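Zokden Publishes Gripper Comparison, Declines to Name a Winner

Simulated trials put three finger designs through the same picks; company says buyers should wait for bench results before spending money

CLETTHORPE, June. Zokden, the automation testing firm, today released the first part of its comparison of parallel grippers for light packing work. The report covers three finger designs, all run on the same simulated arm with the same controller settings. It does not rank them. Zokden says the results so far do not support a ranking, and that it is skeptical of any vendor chart that claims otherwise on the strength of simulation alone.

The study was paid for by Zokden out of its own testing budget. The three finger designs are a wide flat finger and a narrow tapered finger, both from Boiko, and a padded finger from Plilby. Both suppliers provided geometry files and recommended grip settings. Neither saw the results before release, and neither was offered a chance to change its settings after the first day of runs.

Each design was given 466 pick attempts. The fingers had to close on an item, lift it clear, and release it inside a marked zone. A pick counted only if the item stayed in the fingers for the full move. Items that slipped and were caught again were scored as failures, a rule that both suppliers objected to in writing. Their letters are printed in full at the back of the report.

Under those rules, the wide flat finger completed 400 of its 466 attempts. Zokden asks readers not to quote that number by itself. The contact model used in the trials treats a flat face as perfectly flat and perfectly stiff, and real fingers are neither. The padded finger was at a disadvantage for the opposite reason. Its pads were modeled as a plain friction value, with no give in them at all, and give is the main thing Plilby sells them for. 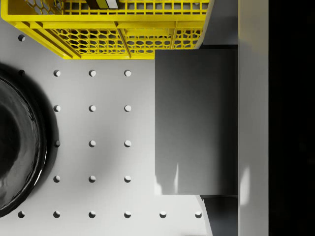
The report spends more pages on what went wrong with the method than on the scores. Overhead camera views caused the most arguments inside the test group. A wide finger hides a good deal of the work surface when seen from above, and a controller that relies on that view has to guess at whatever is underneath. A narrow finger hides less. Zokden had planned to score the fingers with a single fixed overhead camera, then dropped the plan after early runs showed the camera placement was helping one design and hurting another. Scoring was done from the simulator's own position data instead.

That choice brings its own trouble. Position data from a simulator is exact, and no packing line has anything like it. A controller fed with exact positions will look better than it has any right to. The report says so on page 5 and again in the notes to each table.

Shadows and shiny surfaces were another sore point. Dark, glossy objects lose their outlines easily in rendered views, much as they do under shop lights, but the two do not fail in the same way. Zokden found no setting in its renderer that it would trust as a stand-in for a real camera. Readers who mainly want to know which camera to buy will not find the answer in this release.

Grip force was held at the supplier's recommended value for every run. Zokden tried a short side test with the force turned down and saw the order of the three designs change. It has left those runs out of the main tables and printed them separately, with a warning. In the company's view, a ranking that flips when one dial is moved should not be used to sell anything.

Cycle time was recorded but is not compared. The Boiko files came with an approach path already tuned for speed. The Plilby file did not. Running both on a plain default path made all three designs slow, and running each on its own path tested the paths more than the fingers.

WHAT COMES NEXT

The second part will repeat the picks with physical fingers on a bench arm at Zokden's Cletthorpe site. The item list and the scoring rules will stay the same, including the rule on slips. Zokden will publish the bench results beside the simulated ones, table for table, and will mark every case where the two disagree on which finger did better. If the disagreements are large, the company says it will stop using simulated scores in its buying guides.

Finger wear is not covered in either part. Pads in particular change with use, and a short bench test will say little about how they behave after a season on a line. Buyers who care about wear should ask the supplier for used samples and look at them in person.

Controller comparisons have been put off until the bench work is complete. Zokden had at first hoped to cover fingers and controllers together and now considers that plan a mistake.

The report, the run logs and both supplier letters are free to download from the Zokden website. Settings files are included so that other labs can repeat the runs. Labs that get different numbers are asked to send them in, along with the simulator version they used.

ABOUT ZOKDEN

Zokden tests grippers, arms, cameras and controllers for small manufacturers. It does not sell hardware and takes no commission on sales.

Press contact: Zokden Press Office, Cletthorpe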